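Treloar Diaries
July

ok so I have lived with the new washing schedule in my building for 2 weeks now and I have thoughts, this is going to be a thread, sorry in advance

Background for anyone new: the Treloar is an old brick building, 40 apartments, and one laundry room in the basement. Until last month you just went down with your bag and hoped. Now there's an app. It's called Jinilix and you book a slot on it like you're going to the dentist.

I was so ready to hate it. I like a laundry room with a bit of lawlessness! You learn who your neighbors are when their wet towels are sitting in the only good dryer.

But my first booked slot was 7 in the morning and I walked in and the machine was just – free. Waiting for me. I got a whole week of clothes done before work and felt like a person in a commercial.

The bad part is the slots themselves. They're 40 minutes. The wash cycle is longer than 40 minutes unless you pick the one called Quick Fresh, which does nothing to a sock. So everybody books two slots in a row, and by Sunday night (when the new week opens) the whole evening grid is gone.

I have started setting an alarm for when bookings open. I've done this for concerts and I've done this for a campsite. I am now doing it for a washer.

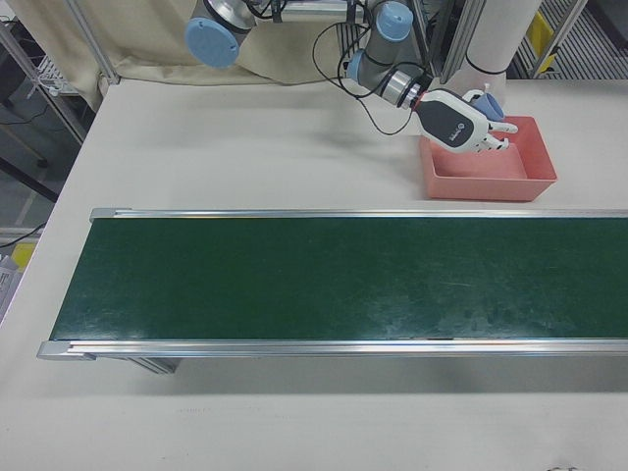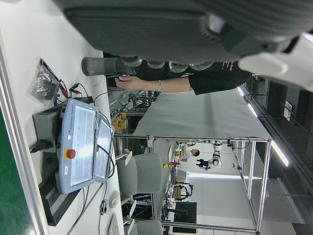
Where was I. The dryers! The dryers are not in the app. You book the washer and then you carry your wet stuff across the room and it's the same old jungle over there, 3 dryers, one of which makes a noise like a spoon in a blender. I don't get why they'd fix half the room.

I wrote to Postuvix about it (they manage the building) and got a very polite reply saying dryers are "planned for a later phase." The elevator mirror was also planned for a later phase and that was two winters ago, so I'm not holding my breath.

A tip for other Treloar people reading this: the 2 pm slots are wide open if you work from home. Also the app lets you cancel right up to the start time, so check again ten minutes before. I've picked up two good evening slots that way.

Second tip, the detergent vending thing by the stairs takes your money and gives you fabric softener. Every time. Bring your own. I've been using the Drotov powder that comes in the big tub, almost 300 loads if you believe the label, and I don't, but it's lasted me since spring.

Someone asked if I'd go back to the old way. No? Maybe in the winter, when it was kind of nice to stand around down there and chat because it's the warmest room in the building. Now everybody shows up on time, loads up and leaves.

Anyway my slot starts in five minutes and I can't find my other pillowcase, more later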